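Corinne Pruitt bought the Munero cannery in Lyons from her uncle in 2002, with 20 employees and one working line. The uncle stayed on until his knees gave out.

Tomatoes paid the bills at first. By February of the second year she had added beans, and a grocer in Birnden took 420 cases.

214 shares | 2 comments 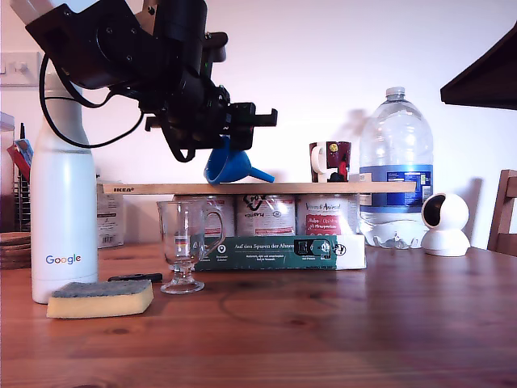

Pruitt still sells mostly to small stores, and she drives to many of them herself. Large cans suit her because they stack well and hold up to rough use. Three of them side by side will carry a long wooden board, with a blue funnel lying on top. Her next line opens in Dinside.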